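Gistudska quarry landscape

The Gistudska quarry landscape is an archaeological site on the upland between the villages of Tundby and Bakke. It consists of abandoned marble workings, spoil heaps, haul roads and the remains of workers' shelters, spread along a low ridge. The site was first recognized as a single connected complex through aerial survey and is now recorded under one entry in the Nirkalholm regional register of monuments.

Location and setting

The ridge runs from northeast to southwest and is 400 meters across at its widest point. Its northern slope falls steeply to the Bakke stream, while the southern slope descends gently toward the farmland of Tundby. Soil cover is thin, and the vegetation is mainly heather and rough grass. Most of the known workings lie on the southern side, where blocks could be moved downhill without crossing the stream. 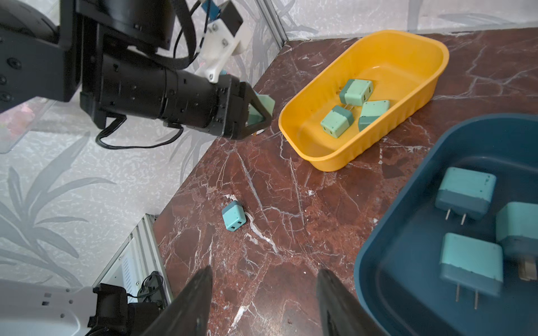 The bedrock is a metamorphosed limestone that outcrops in bands along the crest, and two main varieties were extracted. The gray variety was used locally for thresholds, troughs and boundary markers. The red variety was reserved for finer work, and its general appearance is that of a dark reddish-brown marble streaked with white and pale veins. Veining of this kind affected how the blocks were split, and several half-finished pieces at Gistudska were abandoned where a crack had followed a vein across the intended face.

History of research

Local records mention "the old pits" on the ridge, but they were long assumed to be small and unrelated. A parish map kept at Tundby shows only three of them. The haul roads were marked on the same map as cattle tracks, an interpretation repeated in later county descriptions.

The modern study of the site began with a series of flights directed by the archaeologist Herman Setiawan for the Nirkalholm Landscape Survey. The first flights took place in December, when low sun and a light covering of snow brought out slight differences in ground level. More than 200 separate pits and platforms were identified from the resulting photographs. Many of these cannot be made out by an observer standing on the ridge, as the heather hides their edges.

Setiawan proposed that the tracks leading south from the crest were built for sledges. His argument rested on their even gradient and on the way they begin at loading platforms. Ground inspection confirmed this for the two largest tracks, both of which have a packed bed of marble chips. The western tracks remain unverified – they cross private pasture and have been recorded from the air only.

Description of the remains

The workings are usually divided into three groups. The Upper Pits, along the crest, are shallow and irregular and are thought to be the oldest. The Tundby Faces, halfway down the southern slope, are stepped cuttings with vertical walls on which pick marks survive in sheltered places. The Bakke Trench is a single long excavation at the northern end, partly filled with water for much of the year.

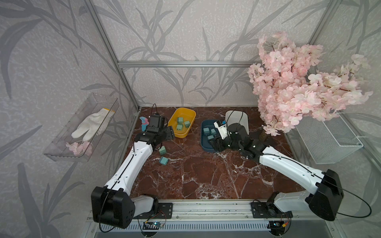
Spoil heaps lie directly below each group. Those under the Tundby Faces are the largest and contain broken blocks, worn wedges and small quantities of charcoal. Foundations of 40 small rectangular structures have been mapped on and beside the heaps. Most have a single doorway facing downhill, and a few have traces of a hearth against the rear wall. They are generally interpreted as seasonal shelters, although two larger examples near the main sledge road may have served as smithies.

Dating

No written account of the quarrying is known. Charcoal from one of the larger structures indicates use in the medieval period, and pottery from the lower heaps is consistent with this. The Upper Pits have produced no datable finds. An earlier origin has been suggested on the basis of tool marks, but the comparison is disputed, in part because the exposed surfaces are heavily weathered.

Archive and access

The survey archive is held at Nirkalholm and comprises 3,000 aerial photographs together with flight logs, sketch plans and field notebooks. Prints may be consulted by appointment. The negatives are stored separately and are not available for general use.

A public footpath from Tundby follows the line of the eastern sledge road as far as the crest. The Bakke Trench is fenced and closed to visitors. Metal detecting and the removal of stone are prohibited throughout the registered area.

See also: Bakke stream; Tundby parish map; Nirkalholm Landscape Survey

Entry last revised 10/16/26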